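Section 4. Recording your first batch of demonstrations

By now you should have the hand gripper charged, the camera clipped on and the Flarnlow recorder installed on your laptop. If any of that sounds unfamiliar, go back to Section 3, because nothing below will work without it. I wrote this part after training a lot of new people on the tool, so it's in the order I'd do things if I were standing next to you.

What you're making

A demonstration is one person doing one small job with the hand gripper while the camera records. The learning system gets the video, the path your hand took and how far the fingers were open at every moment. It gets no sound and no notes, so whatever you want it to learn has to be in the motion. Our first usable model for the bottle task was trained on 1,697 demonstrations. The one we run now used 2,134, and most of the improvement came from cleaner recordings in the second round (I have opinions about the first round, most of them about my own wrists).

Before you start

1. Pick one task and write it down in a single sentence. "Pick up the bottle and stand it on the platform" is fine. If you need the word "then" twice, you have two tasks, so split them.

2. Decide where the task starts and where it ends. I like to begin with the gripper open and a forearm's length away from the object, and finish with it open again and backed off.

3. Open the recorder and make a new session. Name it with the task, your initials and a number. Yaroslav Bilyk reads every session name when he builds the training set, and he'll send "test2final" straight back to you.

4. Check free space on the card. The status bar turns yellow when you have room for fewer than 10 recordings.

Mapping the room

The recorder works out where your hand is from what the camera sees, so it needs a good look around first.

5. Press the side button once. The light blinks slowly.

6. Hold the gripper at chest height and sweep it over the work area, left to right and back again. Go slower than feels natural. I hum something.

7. Tip it down toward the work surface, then up a little, and walk one small loop if you have the space.

8. Press the button again. You want a solid green light. If it blinks red, the map failed – start over from step 5.

Note: People walking through in the background are fine, and so is ordinary workshop clutter. The software likes having things to look at. Big blank walls are what give it trouble, so don't map with the camera pointed at one the whole time.

Caution: Once the map is done, don't move the furniture. If somebody shifts a table or a rack you were working beside, make a new map before you record again.

Recording

9. Put the object in its starting spot and get your free hand out of the way.

10. Press the side button twice. Wait for the beep, count one in your head, then move.

11. Do the task at an easy, steady pace. Close the fingers all the way onto the object and pause for a beat before you lift. That little pause makes the grip much easier for the system to pick up.

12. Back off, hold still, and press once to stop.

13. Move the object somewhere new and go again. Turn it, push it farther away, try it closer to its neighbors. Ten recordings from the same spot teach the system that one spot.

Caution: Keep your fingers behind the housing while the gripper is closing. The linkage pinches, and I've got the blood blister to prove it.

If you fumble, keep going when you can. A slip followed by a good second try is useful, and you can tag it "recovered" in the recorder. If you drop the thing on the floor, stop and delete. Our limit is 124 recordings per person per session. Past that, everybody gets sloppy, me included!

Checking your work

14. Play back your first three recordings before you make any more. Look for a smooth blue path on the map view. A jagged line or a sudden jump means tracking was lost, usually from moving too fast.

15. Check the finger trace underneath. It should drop when you grip and rise when you let go. If it's flat, the strap has probably worked its way over the sensor – tighten it and record those again.

16. Plug in and choose Upload. Leave the originals on the card until the recorder shows "Verified" next to every line.

Section 5 covers tagging, and you'll want to do that the same day, while you can still remember which takes were the awkward ones.
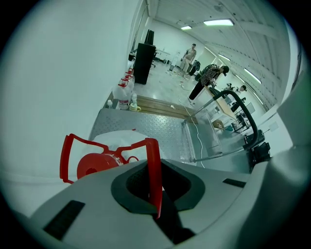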